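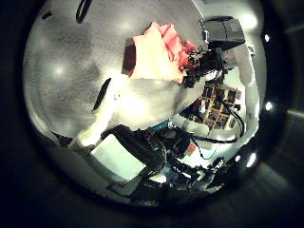
Sebastião Brandão wants the speed limit written on the floor in tape, right where people step in, and he told the whole room so on our June call. Half the chat agreed with him before he'd finished talking!

So, the news: the Willness group has put out its new house rules for arms that handle soft stuff like paper and wrapping, and I've been reading them over lunch (all 15 pages, with coffee). The big one is a 30-minute check on cables before the first run of the day, and I can already hear the groaning from the Prevo folks. Loops that can snag get clipped or rerouted, and whoever does it signs the sheet.

Grip force gets its own section too, with six test grabs on scrap paper any time the fingers are swapped. I love that part, it's cheap and you learn a lot. Two arms sharing one work area now need a single stop button that halts both, and I'd have bet money that was already a rule.

Wurell is trying the rules first, and comments are open until the end of the month. They've had 46 so far, one of them mine, and it's mostly me complaining about the sign-off sheet.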